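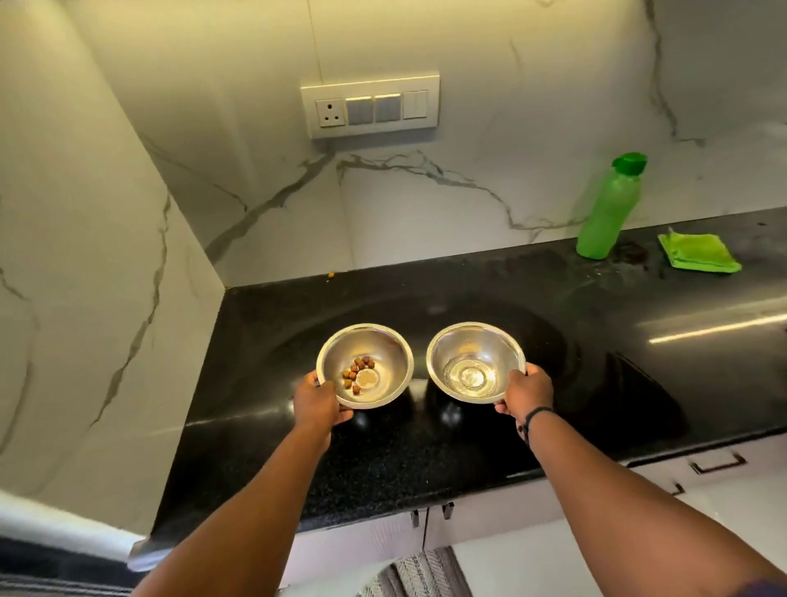

*A few pieces of dry food in one bowl, water in the other.*

**The feeding machines after two months**

May 14, 2022

Dear colleagues and friends of the boarding house,

In the last newsletter I promised to write about the feeding machines when we had lived with them a little. They arrived in March, first in the Rodmont house and then in Tinham, and I think now I can say something fair about them. English is my third language, so please forgive me if I explain too slowly.

For the readers who don't work with us: the system is called Cinby and we rent it from the firm Preda. There are 12 feeders, one for each room in the cat wing. Each feeder has a container for dry food, a small motor and a scale under the bowl. In the evening we write the portions for the next day into the program, and the feeder gives them at the right hour. If the bowl is still full at the next meal, the feeder waits and sends a message to the tablet in the office.

What changed the most is the morning. Before, the first person had to be in the house at half past five, and until seven she did only bowls. Now the early shift begins at half past six. I did not expect how much this one hour would mean. Two of our colleagues have small children and they can eat breakfast with them. One colleague, on the other hand, liked the early hour and the quiet, and she lost the early supplement in her pay. We have agreed that she takes the late check in its place, with the same supplement, but I know it is not the same for her and I do not want to write here that everybody is happy.

The second change is that we read more. The tablet shows how much each cat ate, and somebody must look at it and decide if it means something. In the first weeks we had too many messages. A cat who comes to us for the first time often eats nothing the first evening, every person who has worked here knows this, but the program did not. We asked Preda to let us turn off the warning for the first night, and in April they did it.
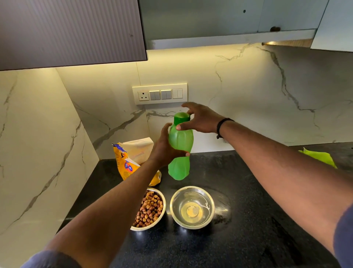
*Kitchen counter, with the green bottle over the food and water bowls.*

And the third thing is what did not change. The feeders don't give water, and they don't give food to the animals who are old, or sick, or afraid of the sound of the motor. For these guests the bowls are still prepared in the kitchen by hand, dry food in one and water in the other, and carried to the room. It is slow work. You see if the animal stands up when you come in. You see if it goes first to the water. I have asked the team to write such things in the paper notebook next to the door, also when the tablet says that all is in order, and please do continue this.

Some of you asked me if there will be fewer jobs. I can answer only for this year, and the answer is no. The contract with Preda is for one year, and no position was removed when we signed it. The time we won in the morning is 25 hours in a month for both houses together, and we put it into brushing, playing and the longer talks with owners when they bring the animal. If this should change I will tell you in the meeting before I write it in a newsletter.

A few practical points:

- The containers of the feeders are washed and fully dried before new food goes in. Damp food sticks in the motor.
- Portions are entered by the late shift only. Two people entering at the same time gave us one very full bowl in room 4.
- When the electricity goes off, the feeder keeps the hour but not the portion. Check all rooms and feed by hand until the tablet shows green.
- Hand-fed guests have a blue card on the door. Please don't take the card away without asking the person who put it.

In the next weeks a technician from Preda comes to Tinham to change the motors for a more quiet kind. If you have complaints about the feeders, the small ones too, send them to me before the visit and I will put them on one list.

With thanks for your patience,
Sawsan Mansour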